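The Boat at Brendero

My uncle left me a boat and the man at the marina wanted it gone before the lake was drawn down. He had written to say so in April and I had not answered. In the fall he wrote again, on a card this time, with the date underlined: 18th October, after that it goes on the lot and I charge you for the lot.

I drove up on the Friday night after work. Brendero is a long lake with a road down one side only. You pass the dam, then a gas station that sells bait, then nothing for a while, and then the marina with its one light over the gas pump. I had been there most summers until I was twelve and I still missed the turn.

The boat was in the last slip. It was an eighteen-foot open boat with a wheel on the right side and a bench across the back, and on the stern in blue letters was the name, Þórarinsdóttir. It had come with the name. My uncle bought it from a woman who was moving back to Iceland, and she told him how to say it, and he practiced in the truck all the way home and had lost it by the time he got there. After that he called it the Daughter. He repainted the hull twice and both times he taped carefully around the letters and left them alone.

I slept in his cabin, which now belonged to my aunt, who did not use it. The key was on the nail under the step. The water was off and I could not find the valve, so I brushed my teeth with a can of ginger ale from the car.

In the morning it was gray and there was no wind. I had placed an ad for the boat, and one person had called. He lived in Dredodell, on the far shore, and he didn't have a trailer, and his truck was in the shop. He said he would buy it if I brought it over. I told him I hadn't driven a boat since I was a kid. He said it was four miles and that I should aim for the water tower.

"What about getting back?" I said.

"My wife can run you around," he said. "It's an hour by road."

We had agreed on 600 dollars. The motor alone was worth that, my aunt said, but she also said she did not want to hear about it.

The man at the marina came down while I was taking off the cover. He was older than I remembered and wore a knit cap that said Zurnmont, the same as the motor. He looked at what I was doing for a while and then he got in and did it himself. The cover was full of leaves and there was a wasp nest under the bow, an old one, which he knocked into the lake with his hand.

"You got life jackets?"

I showed him the two from the cabin. He pressed one with his thumb and said it would hold up a cat. He went up to the shed and came back with an orange one.

"Leave it with him over there. He'll bring it to me."

"You know him?"

"I know his brother," he said.

He filled the tank and wouldn't let me pay. Then he showed me the choke and the bulb you squeeze, and how far to push the lever before it caught. It started on the third try. There was a lot of blue smoke and it smelled exactly like being nine years old. I don't know how else to put it. I had to look at the dock for a minute.

"He had it running good," the man said. "He was down here every week with that thing. He hardly went out, the last few years. He'd run it at the dock and wipe it down and go home."

I hadn't known that. I had thought of him as out on the water all the time. When he called me on Sundays he would tell me what the lake had been doing, that it was flat, that there was chop past the point, that the loons were on the north end. I suppose you can see all of that from the dock.

I backed out badly and hit the post, and then I was out.

Going slowly it took me most of an hour. I could see the water tower the whole way and it did not seem to get any bigger. In the middle I shut the motor off, which was a stupid thing to do, but I wanted to hear it. There was a saw going somewhere on the shore behind me. The boat turned by itself until it was pointing back the way I had come.

I looked in the box under the bench. There was a flare that had expired, a roll of paper towels gone hard, a tin of hooks, and a school notebook in a freezer bag. I thought it might be a log. It was the name. He had written it down the page, over and over, the way the woman must have told it to him, broken up into pieces and spelled how it sounded. THOR-ar-ins. THOR-a-rins-DOH. He had crossed out some and put checks next to others. On the next page he had started again in a different pen. He went on like that to the back cover, and toward the end the handwriting was the handwriting from his last birthday card, which sloped down to the right and shook.

I read a few of them out loud. I couldn't tell if I had it right either.

The motor did not want to start and I flooded it. I waited, the way I remembered him waiting, with the cap of the gas tank in his hand. Then it started.

The buyer was standing on a plank dock with his hands in his jacket. He was younger than he had sounded. He caught the rope and tied it off and walked up and down looking in. He asked about the floor and I said I thought it was sound. He got in and jumped on it. His daughter had come down too, eight or so, in rubber boots, and she read the stern from the end of the dock with her head on one side.

"What's that first letter?"

"It's a th," I said.

"It looks like a p."

"I know. It's a th."

She tried the rest and got stuck, and I got stuck after her. Her father said they could sand that off, she could pick a new one. She said she didn't want a new one.

He paid me in twenties out of an envelope. There was one bill left over and he took it back and counted again and then it came out even. I gave him the key and the spare key and the tin of hooks. I kept the notebook in my coat. I told him about the life jacket and he said he knew, his brother had already called.

His wife was at work until four, so I waited at the house. They rented a room in the summer to people who came for the fishing, and it was empty, and he said I was welcome to lie down in there if I was tired. I must have looked tired. I said I would just sit.
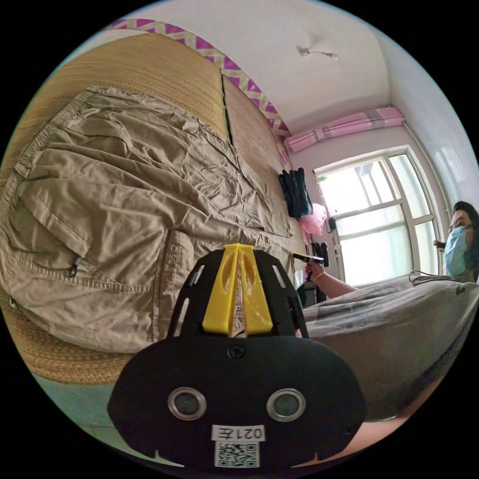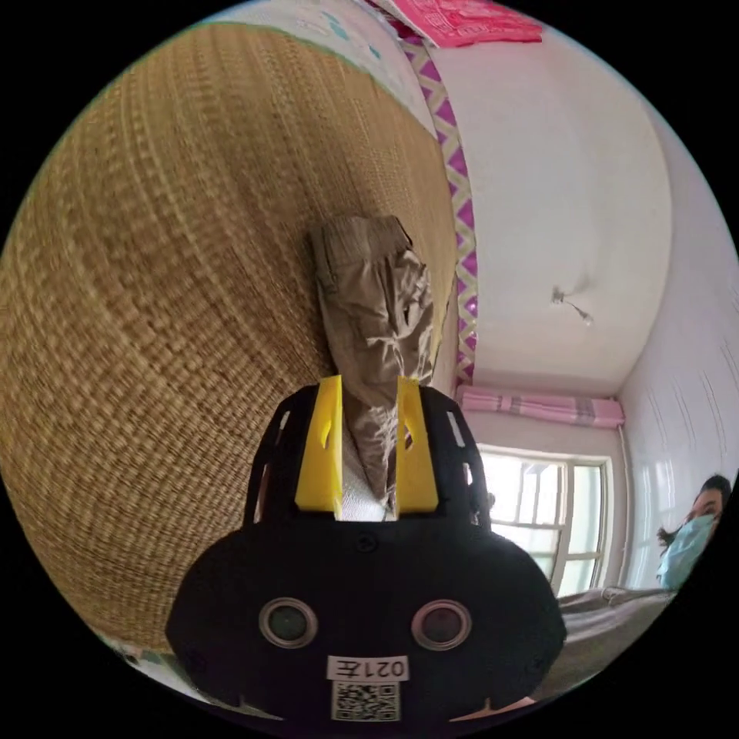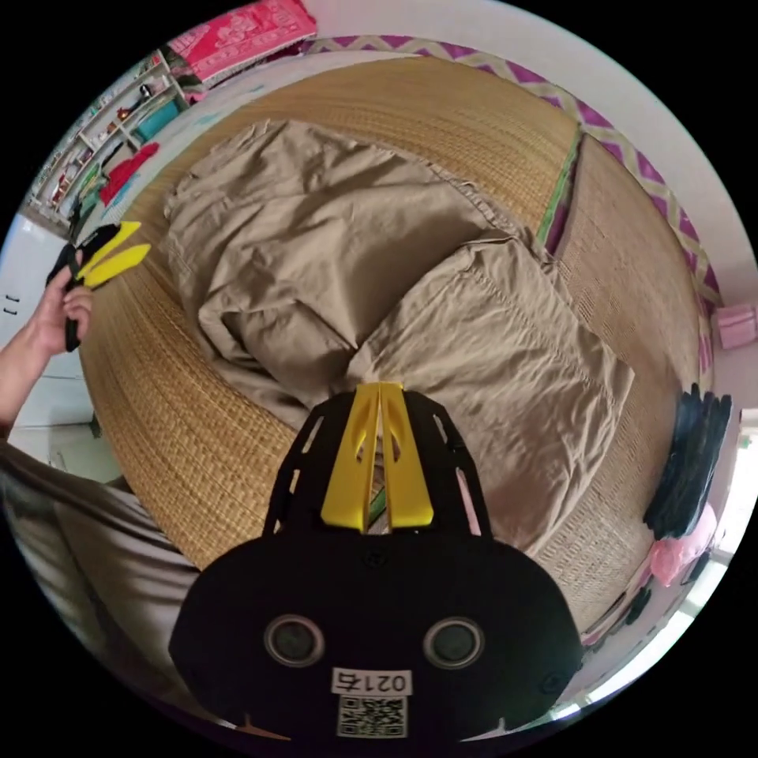

I had not sat down in the middle of a day for a long time, and I didn't know what to do with my hands. Through the wall I could hear the girl saying the name to herself, getting as far as the third part and going back. My uncle's cabin had been hot in August and he used to let us sleep on top of the covers. At this house they had a woven straw mat over the bed, tan and light brown, and when I put my palm down on it I could feel the fine lines of the weave. I lay back after all, with my shoes hanging over the side. It was cool through my shirt. When I woke up the light had moved and the pattern of the straw was printed on my arm.

The wife drove fast and kept the radio on low. She worked at the clinic and had been up since five. She asked me whether I fished and I said no. She asked what I was going to do with the money, and I told her the brakes on my car, and she said that was what money was for.

Past the dam she said, "Was it your dad's?"

"My uncle's."

"He'll look after it," she said, meaning her husband. "He looks after things. He'll drive you nuts about it."

She let me out at the marina. The slip was empty and the man had already taken the number off the post. He was up on a ladder doing something to the gas pump light and he came down when he saw me.

"Make it all right?"

"I flooded it once."

"He flooded it every time," the man said. He wiped his hands. "You owe me 100 for the slip, through today. I wasn't going to say anything this morning."

I gave him five of the twenties. He folded them into his shirt and wrote me a receipt on the back of a bait order, and where it said item he wrote boat, and then he stopped and asked me how to spell it. I got out the notebook. We stood under the light and he copied it off the stern of a snapshot my uncle had taped inside the cover, one letter at a time, pressing hard. He made the first letter as a P and I let him.

My aunt called while I was locking the cabin. I told her it was done. She asked if I had remembered to turn the water off and I said it was already off, I couldn't find the valve.

"It's behind the stove," she said. "He moved it behind the stove. I told him you'd never find it there."

I went back in and looked, and it was.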